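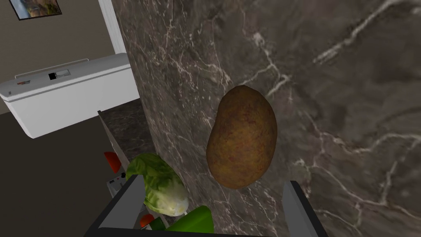 So does the robot take your job at a catering kitchen? It takes the part of your job you complained about, and then you find out how much of your day was made of that part.

I have worked prep at Pandholm for long enough to have opinions about sinks. We make lunches for offices, 500 on a big day, and until last June the mornings went the same way every morning. Somebody hauled the crates in, somebody sorted the potatoes, somebody else sorted them again because the first somebody was half asleep. Then management bought into a system called Tsikata, and we were all invited to a meeting with pastries, which is how you know it's serious.

The meeting was run by Tae-yang Nam, who is a nice man and owns a great many slides. Everything gets tried out in a simulated kitchen first, he explained, and only goes near our produce once it behaves itself in there. The simulated kitchen has marble. Ours has a steel bench with a dent in it from the time the mixer fell off. Seidu Arthur raised his hand and asked if the new staff could come work in our kitchen and we could go work in theirs. This was not minuted.

What the slides had right is that picking up a potato is harder than it sounds. I had never given it a thought. You reach in, your hand closes, you have a potato. But no two of them are the same shape, and they roll, and they're slick with dirt or slick with water depending on who got to them first.
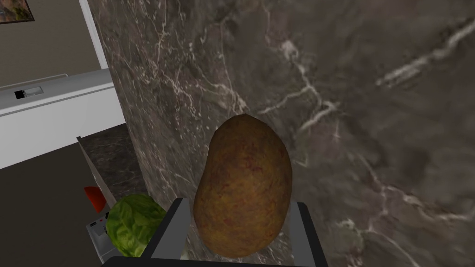 Tae-yang said the trouble with a potato is that you have to decide how to hold it before you know much about it, and I wrote that down on a pastry napkin, since it was the closest thing to philosophy I was going to get at that hour.

Anyway. The changes.

Sorting went first. Four of us used to do it and now one of us minds it, in turns. Minding means standing there with a tablet and pressing a button when the arm stops to think. I expected to love this. My back does love it. The rest of me discovered that sorting was where all the talking happened. You could do it without looking, so you chatted, and that was how I learned about Esi Kwofie's divorce, her second wedding, and what she puts in her groundnut soup. You can't chat and mind. The tablet gets jealous.

The pay question took longer. Minding was going to be the same grade as sorting, and then Mohammed-Awal Nutsugah pointed out that if he was now responsible for a machine that cost more than his house, he would like that reflected somewhere. It took 3 meetings (no pastries). We got a bump for minding shifts and 20 minutes of paid handover at each end, and the handover is the part I'd fight for. It's where the chatting went.

Nobody on my shift was let go, and I want to be fair about that. Two people who left weren't replaced, though, and I want to be fair about that too. Adom Bonsu moved over to menus and is very happy and slightly unbearable. He says "flavor profile" now.

The new kid started a few weeks ago and has never hand-sorted a crate in his life. He's good with the tablet — faster than me, if you must know. But last week the system went down right before the big Jullach order, and he stood looking at the crates the way I look at my taxes. Esi put an apron on him, gave him the left side of the bench, and told him about the second wedding.

We were late with the order. The potato salad was fine.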